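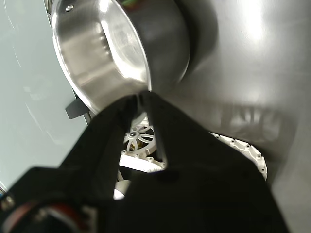

1/ Conforming notes for Grinum, our 97-minute feature. Posting the sound and delivery side because most of what I found on this covered picture only.

2/ Project settings first. We shot at 23.976. Two of the location recorders were left at 24.000 for the April block. Over a long take that drifts enough to see on lips. Check the file metadata before syncing, not the sound report. Our reports said 23.976 for every day of the shoot.

3/ Fix for those files: restamp the sample rate, then convert once to 48 kHz. Do not time-stretch in the edit timeline. Stretching clip by clip left small artifacts on sibilants that the mixer could hear and I could not.

4/ The turnover to Gado (our mix house) was an AAF per reel with 100-frame handles. They had asked for more on the dialogue tracks. Where the source ran short, we supplied the full production WAVs and a change list.

5/ Five reels. Each has a two-pop at head and tail. Reel 3 went out with the tail pop one frame late. The cause was a frame blending setting on the leader, copied from an old template. Delete old templates.

6/ Picture lock was version 38. We made one change after lock, a trim in reel 4. It cost a day and a half: new AAF, new reference video, new music edit, new subtitle timings. The trim was 11 frames.

7/ Subtitles. The English file had 3206 events before the spotting pass. Many were single words split across cuts by the auto-transcription tool. Set a minimum duration and a two-frame gap before anyone starts translating, or every language inherits the same splits.

8/ Loudness. The festival DCP and the streaming master are separate mixes. The near-field pass was done in a smaller room at Chettiar, dialogue-gated, with true peak held under the distributor's limit. Running the theatrical mix through a limiter did not pass their QC.

9/ The DCP was made at 24 from a 23.976 master, so the audio has to be pulled up to match. Sorach, the lab, does this as part of the encode, but only if the order form says so. Ours was blank in that field. The first drive was out by over five seconds at the end credits.

10/ Order form now has every field filled in, including the ones marked optional. Second drive checked start to finish in a theater on Sep 9, 2022, sync good on all reels. M&E stems are next and I will add those notes to this thread.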